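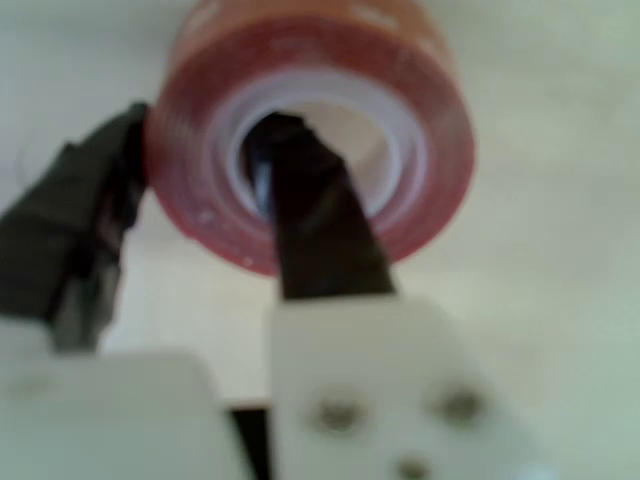
Come play (or haul cable, or sell lemonade) with us in Reno!

Hi everybody, Liesbeth Bakker here. I book the small stages for the Clultley Street Music Weekend, and it's that time of year when I start bugging everyone I know, and then everyone they know. We're looking for performers and stage crew for this fall's weekend, and I'd love to hear from people who have never done anything like it before.

If you missed us last year, we close off a few blocks, put up stages and let the accordions loose. We had a Basque dance group, two old-time string bands, a mariachi made up entirely of high schoolers and a guy who plays the saw so beautifully that my sister cried into her corn dog. Admission is free and always has been.

Performers first. I have 40 slots to fill, most of them half an hour long. Solo singers, family bands, dance groups, storytellers, bagpipes (yes, really, we'll put you on the far stage), I'll listen to all of it. You don't need a record out or a fancy website. A phone recording from your kitchen is fine as long as I can hear you. Every act gets $500, whether you're one person or nine, plus meal tickets and a parking pass. Groups coming from more than a couple of hours away can ask me about a bed for the night, and I'll see which of our neighbors has a spare room.

Now crew! This is paid work too. Stage hands get $680 for the full weekend, including setup the day before and teardown after the last act. You should be okay lifting speakers, standing in the sun and being nice to a nervous fiddler. You need to be 18 or older. If you've run a small sound board, say so, please, I am begging you. We'll be using the Flakik mixers again, and I can show you the basics in an afternoon.

The Aerts Stage is the one I'm most excited about. It's for acts who've never played in front of a crowd, it seats 616 when the lawn is full, and the audience there is the kindest bunch you'll ever meet. I started on that stage myself with a borrowed banjo and one song and a half. Tell me if you want to be considered for it and I'll pair you with somebody who played it before.

To apply, send me your name, a phone number, what you'd like to do and a link to a recording if you're performing. Use the form on our contact page and pick "Stages" from the menu or it'll land with the food trucks. I need everything by June 17, 2026. I read them all myself, usually late at night with a bowl of cereal, so give me a couple of weeks to write back. Questions are welcome before then!

Liesbeth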